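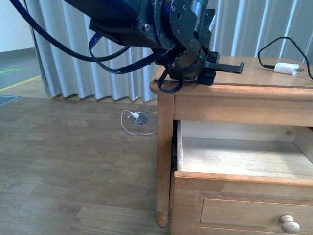 The Empty Drawer

What a nightstand holds, and what happens when it holds nothing

Most furniture has a job that can be stated in a word. You sit on it, you eat off it, you hang your coat on it. The nightstand's job description is harder to pin down, and I have come to believe it is mainly to keep our worst habits within arm's reach of the pillow.

Pull out the top drawer of a nightstand with nothing in it and you meet the piece as the maker left it. The honey-colored wood is all for show on the outside. Inside, the side walls are pale and unfinished, and so is the matter of what they are for. A drawer like that looks bigger than you remember. It looks as if it could hold a reasonable life: one book, one pair of glasses, a handkerchief, if you were the sort of person who had a handkerchief.

I am the other sort. When I emptied mine in April it yielded three dead watches, a tube of hand cream squeezed flat, a manual for a clock radio I gave away before I moved, and a button in a tiny plastic bag. I have never sewn on a button. I have kept every one ever issued to me.

Lakmal Chowdhury has been repairing and reselling bedroom furniture from a shop in Ormsby for long enough to have views on this. He buys nightstands at estate sales, mostly in pairs, and the drawers are almost never cleared.

"The family does the dresser," he told me. "They do the closet. They strip the bed. Then they sell me the nightstand with the cough drops still in it."

He keeps a shoebox for what he finds and offers it back. People tend to claim the photographs and let him have the cough drops.

Chowdhury's taste runs to the plain country style, turned legs tapering to a small foot, rounded edges on the top, a round wooden knob you can find in the dark. He is scornful of hidden finger pulls. At 2 a.m., he says, a person wants a knob. He also likes a molded panel on a lower drawer front, although he admits that a raised molding is chiefly a shelf for dust and that he has spent a good portion of his adult life running a rag around the inside corners of them.

Prices are a sore subject. He will sell you a sound secondhand nightstand for less than the cost of a good dinner, while down the road in Canar a showroom called Herholm has one, in light wood, two drawers, for $900. The pair is $1,000 more than Chowdhury paid for his first van. I went to look. The drawer slid out with a hush, like a librarian. It was lined in gray felt, and I knew at once that I could never put a clock radio manual in it, and therefore that I could never own it.

The industry does know about us. Bremarine, a small outfit that sells drawer inserts by mail, offers a bamboo tray with eight compartments, each of them suited to an object I don't have. I tried it. By the end of the week seven of the compartments held coins and the eighth held the button.

What Chowdhury recommends costs nothing, and it is a little severe. Take the drawer right out if it will come. Tip it over the bed, so that you have to deal with the contents before you can sleep. Wipe the bottom with a barely damp cloth, go easy on the bare wood, and let it dry with the drawer open. If it sticks, rub a candle stub along the runners. Then put back only what you reached for in the past week.

He allows a single exception for sentiment, and it has to fit in an envelope.

The lower drawer is another matter. He regards it as the bedroom's basement and doesn't ask customers about theirs. When I pressed him on what was in his own, he went off to look for a screwdriver, and came back some time later talking about hinges.

My top drawer has stayed respectable since spring, with a book, glasses and a flashlight in it. I leave it open sometimes when I'm making the bed. The three watches are in the lower drawer, along with the manual, and I've been meaning to get batteries.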